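# Teaching a tabletop arm to clear up after breakfast

These are the steps we use at the Setdale shared workshop to get an arm and gripper picking up light kitchen things and putting them in a bin. They assume your arm already moves, homes, and stops when you hit the stop button. If it doesn't, fix that first. The control software is Godoy, but any package that lets you save named poses will work.

## What you need

- An arm with a two-finger gripper, bolted down
- A camera or depth sensor on the wrist
- A plain, light-colored table
- An open bin
- A few light things to pick up, with different shapes and stiffness

## Set up the table

Wipe the table and put the bin where the arm can reach it without folding its elbow. Leave the bulky items at the side. A toaster oven is fine as an obstacle, but enter it in the software as a box and add 2 inches on every face. Jörg Reuter skipped this in December and had to reprint a sensor bracket.

Lay out the small items with space between them. We use a banana, a pastry and a sponge on a plate.

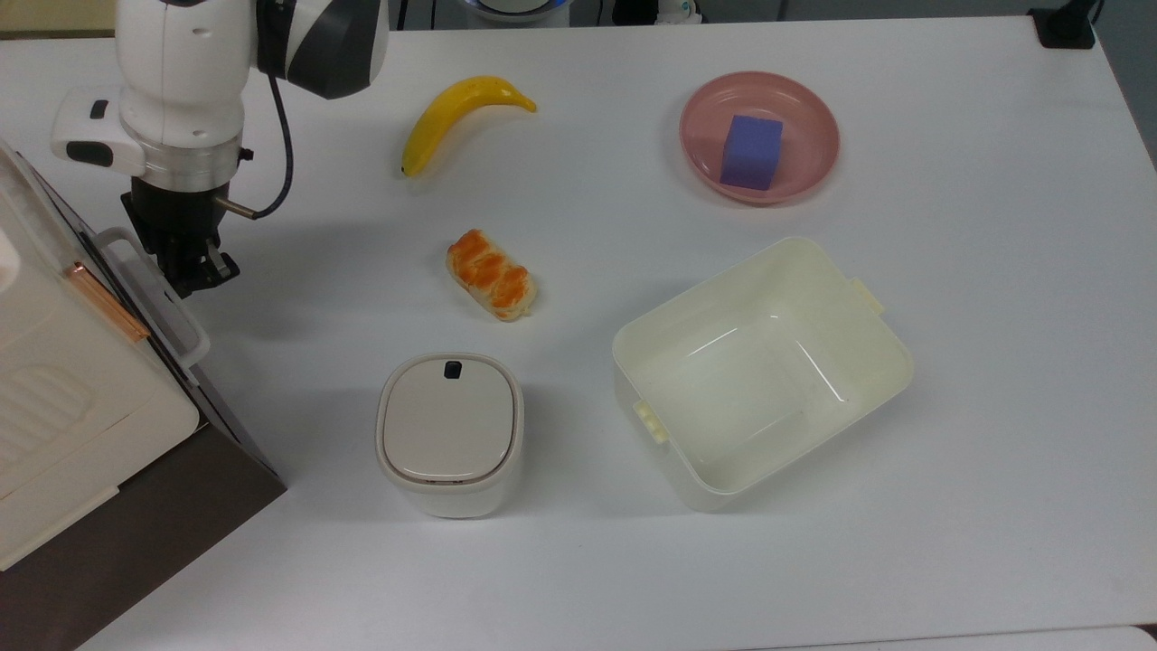 **Does the gripper need force sensing for soft food?**

Motor current is enough for most soft items. Set a low current limit, close the fingers slowly, and stop when the reading levels off. Force sensors help with very fragile things like eggs, and you can add them later.

## Save the poses

1. Move the arm to a hover pose above the middle of the table, gripper pointing straight down. Save it as `hover`.
2. Move over the bin and lower the gripper to just above the rim. Save it as `drop`.
3. Go back to `hover` and run between the two poses 10 times at quarter speed. Watch the cable the whole way. It should never pull tight or catch on the wrist.

## Set the grip for each item

Start with the sponge. It forgives a bad grip and doesn't roll. Close the gripper until the sponge dents slightly, then save that width.

For the banana, grip across the middle, with the fingers on either side of the curve. Wellington Trindade wrote our angle script, which finds the long axis of the item and turns the wrist to match. Without it, set the angle by hand for each run.

Do the pastry last. Use the widest finger pads you have and lift no more than an inch on the first tries. Crumbs on the pads will change the grip, so brush them off between runs.

## Run and log

Put one item out at a time until each one works, then try the full table. Log the item, the grip width and the result. Our log for the Rovness gripper has 264 runs in it, and most of the misses came from a wrist angle that was a little off.

If the arm stops short of an item, check the table height before you change anything else. Lower the closed gripper onto a sheet of paper until the paper just drags, and enter that height in the settings file. Repeat this whenever the arm has been unbolted.

Spare finger pads are in the drawer marked Altenwood, under the drill press.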